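Ekari hand-held gripper, reviewed by Yevhen Zinchenko
Dec 13, 2020

I bought the Ekari in November from Ramasell. It held up for 17 sessions, then stopped closing all the way. The fingers stay apart and the trigger goes slack.
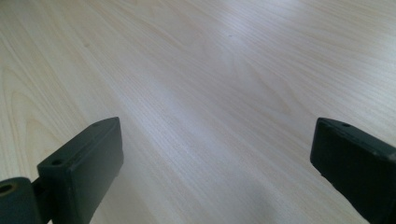 Fingers open over the bench, nothing between them.

Ifeanyi Olatunji brought his over so we could compare. I took five tries at closing mine with no load, and it stuck on five out of five.

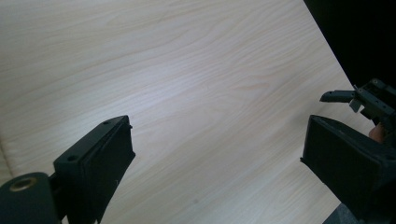

Safety

Mine let go without warning once while stuck – it snapped shut hard enough to pinch a thumb. The manual doesn't mention this. Keep your free hand clear of the pads.

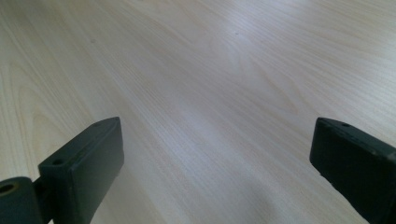
Ramasell offered a replacement trigger spring for $35, which I think should be covered. Good grip while it worked. Two stars until they fix it.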